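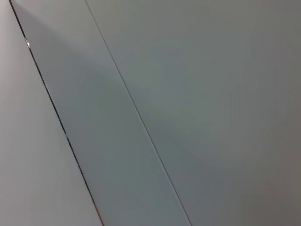 Mahfuz Wickramasinghe wrote in to ask whether any desk organizer is worth paying for, given that a soup can with the label soaked off has held his pens since college. It's a fair question and I have spent more time on it than I'd like my family to know.

The set under review is the Hasholm desk starter from Løken, which I bought at the Watitz store in Covstead for 39 dollars. You get a black mesh pen cup, a yellow plastic bin with a low front lip, and a sheet of instructions. I kept the instructions for a week in case I had missed something about the cup.

The cup first. It's wire mesh with a solid rim and a solid base, and the solid base is the part you're paying for. My last mesh cup was mesh all the way down, and every pencil in it drew a small gray beard on the desk. This one stays put, doesn't tip when you drop a heavy marker against one side, and can be rinsed under the tap. Short things vanish in it. If you own golf pencils, or children who sharpen, you'll be fishing around with two fingers.

It also can't make anybody use it. Pens in my house are put down wherever the sentence ended, and a cup at the back of the table has so far changed no one's mind. 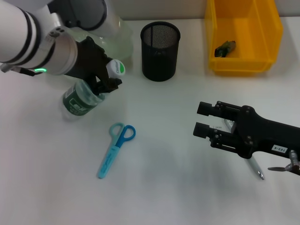 Mesh cup and yellow bin at the back of the table, pen and scissors elsewhere.

The bin is the better half of the set. The open front means you can see what's in there and reach in without lifting anything, and after 2 months of use that has turned out to matter more to me than capacity. I have had glue sticks in it, a tape measure, receipts, and the wrapper of something I don't remember eating. Crumpled things do well in it. It has no lid, which I counted as a fault until I remembered what happens inside bins with lids.

The yellow is very yellow. Løken sells the bin in this color only, and on a white table it gives off a certain school-supply cheer that you'll either like or get used to. The plastic scuffs if you drag it, so lift it.

Scissors are the weak spot. The kids' pair with the plastic sheath can go in the bin if you lay them flat, but then they take up the floor and everything else rides on top. Standing them in the cup works only with the sheath on, handles up, and even then they hog the space of some 14 pens. A narrow slot on the side of the bin would have fixed this. I wrote to Løken in September to say so and received a coupon for a second bin.

So, Mahfuz: keep the can for the pens. If Watitz will sell you the bin by itself (the Covstead branch would, when I asked at the register), get that and put it where your mail lands. For the full set I'd wait until it drops to 30 dollars.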